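Magazine > Features > Workshop

Print this page | E-mail this page

News Features Reviews Letters Subscribe

The tidy-up machine
By Asuka Aoki

Folke Åberg has spent over 300 hours on a robot arm that may one day put things in a basket. He is building it in the shared workshop at Trirnstead with Kamol Ratanaporn, and so far most of it lives in a simulator they call Keten. I have doubts. Simulated plates never chip, and nobody's banana goes brown.

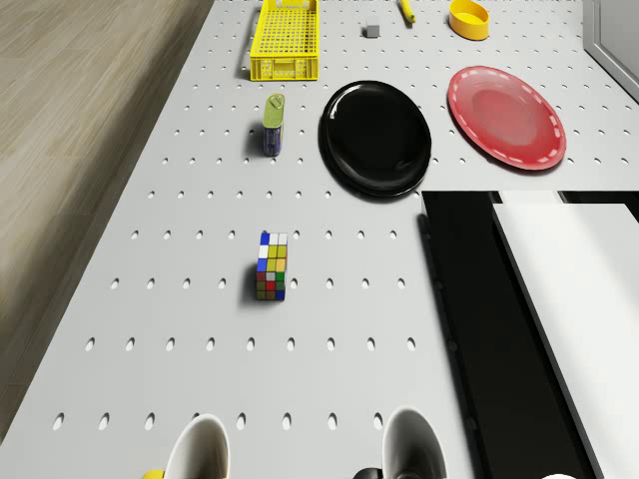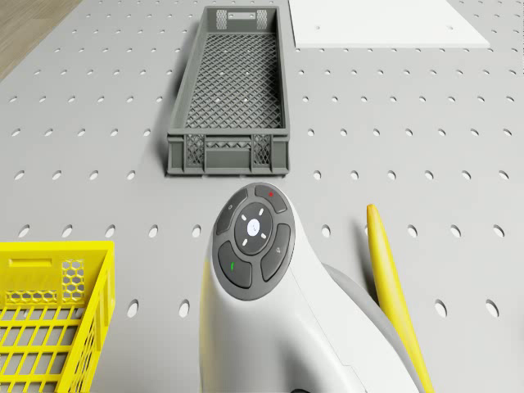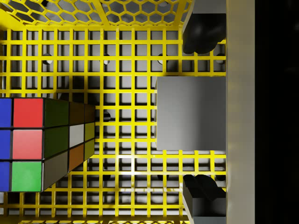

Ratanaporn wants the real arm bolted down by October. Åberg wants 2 more grippers first. Neither could tell me what a dropped cube would teach them that a pair of hands couldn't, though Åberg did promise to ring when he knew. I left my number on the bench.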